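十月，早班，六点四十到的

雨下到天亮才停，厂门口的水没过鞋边。换鞋的时候听见二号间已经开机了，泵在响，说明夜里又有人把它留着没关。交接本上什么也没写。以前夜班会写一句“慢，但没停”，或者骂两句，现在本子上整页都是系统打出来的条子，贴得整整齐齐，看完跟没看一样。

昨晚的条子写着：完成1845件，人工介入96次。我盯着96看了一会儿。一次介入是什么意思？按一下复位算一次，把卡住的料拽出来也算一次，站在旁边陪它重试了十来分钟，最后它自己过去了，这个不算。我问过Harnthorpe来的人，他们说“等待不属于介入”。那等待属于什么呢，属于我的腰。

Trelldale这条线从前是六个人，分拣、翻面、折、装袋。现在白班两个，夜班一个。调走的三个人去了楼下仓库，工资没降，这话我要说公道，确实没降，可是夜班补贴没有了，折下来每个月少一截。开会的时候说的是“从重复劳动里释放出来”。楼下仓库搬箱子，一箱一箱，也挺重复的。

上午主要是试手。Dvořáček那套新的手，每根手指单独能动，供货方的人很爱强调这一点。旧的两片夹子只会开合，笨，但是笨得有规律，我闭着眼都知道它在哪个位置会夹空。新手指夹空的样子每次都不同。有一次它拿布角，指尖合得很漂亮，抬起来，什么也没有，然后照着空手把后面的动作全做完了，折了一遍空气，放下，归位，屏幕上绿灯。供货方的年轻人记了一笔，说这条数据很有价值。我说那你给它发工资吧。他没笑。

我的工作现在叫“工位监护”。早上擦手掌上那块带小颗粒的黑胶垫，沾了绒就打滑，用不掉毛的布擦，不能用酒精，说明书第一版写可以用，第二版又写不可以，我按第二版来。再看一遍螺丝，看线有没有绕到不该绕的地方。然后坐在屏幕前，看它从手背后面看出去的那个世界。说实话看久了有点晕，大拇指占掉小半个屏幕，另外几根手指立在白布前面，背着光，黑黑的，布上的纹路倒是很清楚。我从小干手上的活，从来没有从这个角度看过一只手。 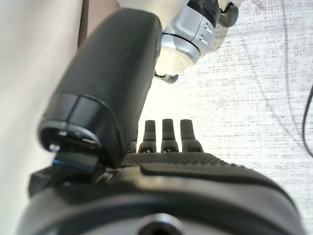 （图片来源：Elell试产工位留存画面）

存了一张，想晚上给家里人看，省得他们老以为我整天跟一个有脑袋有眼睛的铁人上班。孩子看了问哪边是大拇指，我指给他，他说像水管。

接着记上午的事。十点多换了一批料，同样的货号，颜色也一样，就是手感硬了点，可能是上浆的问题。人一摸就知道，手上自然多使一点劲，从来没人教过，也没人把这个写进岗位说明。它不知道，按昨天的力道来，连着几件都没折平。停线，叫人，改参数，再开。改参数要走单子，单子要Harnthorpe那边点同意，那边有时差，幸好今天有人醒着。前后停了五十分钟。我和白班的另一个人就在旁边手折，她折得比我快，折着折着居然聊起天来了，说起以前线上六个人的时候，谁爱唱歌，谁总把剪刀带回家。好久没这么说过话。机器开着的时候，两个人隔着护栏，各看各的屏幕。

下午主管过来讲数字，说全月目标定在2349件每天。我问，这个数是按哪批料算的。他说按平均。我又问停线的时间算不算在里面，他说要看口径。“口径”这个词今年我听了太多遍了，以前我们只问做完没有。

我也不是见了新东西就讨厌。前年装的那台自动封口机我就很喜欢，省手，烫伤的人少了，坏了我自己拆开能修。这一套我修不了，只能擦，只能看，只能打电话。师傅们手上二十年的东西，现在是戴着手套做给它录，一天录几个钟头，录完签个字。签的那张纸我读了两遍，里面有一段讲录下来的动作归谁，写得很绕，我拿手机拍下来了，打算找懂的人问问。同事劝我别较真，说大家都签了。我也签了，这是实话，签完才去细读的。

有件事应该记下来，免得以后忘了只记得抱怨。下午四点那阵子，它连着做得很顺，布角捏得准，翻过去，压平，比我手快要下班那会儿折得还齐。我站着看了好几分钟，心里不大舒服，也说不清是佩服还是别的。后来供货方的人过来拍我肩膀，问怎么样，我说还行。然后它在下一件上又卡住了，我去按的复位，算介入一次。

夜班那个小伙子来接班，问我今天有什么要注意的。我说新料偏硬，参数改过了，别动；左边那条线我重新固定过，看着点；胶垫下班前擦过，半夜最好再擦一回。他说系统里会有记录的吧。我说系统里没有胶垫。想了想，还是在交接本上手写了三行，写在条子的空白处，字挤得很小。

走的时候他一个人坐在那里，夜里十来个钟头，整层楼就他和那些手。以前夜班有人一起热饭，微波炉前头要排队。现在微波炉还在，早上我打开看过，很干净。

回来路上买了膏药，约28块钱一盒，贵了。明天要早去，他们说要再录一组翻面的动作，点名要我录，说我的手稳。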